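Filed under: Automation, Shop Floor Notes
6 comments | 23 shares

Riron's snack-counter cell stopped taking orders in July, and the fault report ran to one word: "STOP." The arms froze, the status screen blamed the wrist joint, and Nhung Ninh spent 40 minutes taking the wrist joint's side.

The culprit was a connector that had worked halfway out of its socket. Each time the arm swung across the counter, the stop circuit opened for an instant and the controller did exactly what it was told. Then it logged the wrong cause, with great confidence.
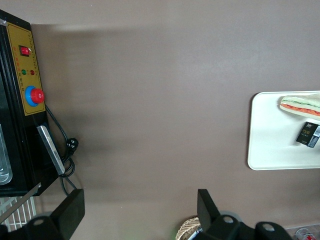
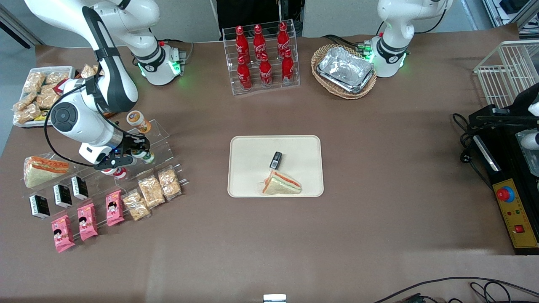
Sandwich service at the Riron cell. The yellow panel with the red emergency stop shows in both views.

Darragh Rafferty, who wrote the original logging code, has asked us to mention that it was written in a hurry. Noted, Darragh.

The fix is a locking connector and a strain-relief clip. Bernadette Marty also wants the stop circuit tested before every shift, by pressing the actual button, and has put up a sign-off sheet to that effect. Maribel Inga is rewriting the fault messages so that a stop signal and a joint error no longer share a code.

If your own cell has the same connector, check it with the power off. Send findings to Nhung, including the dull ones.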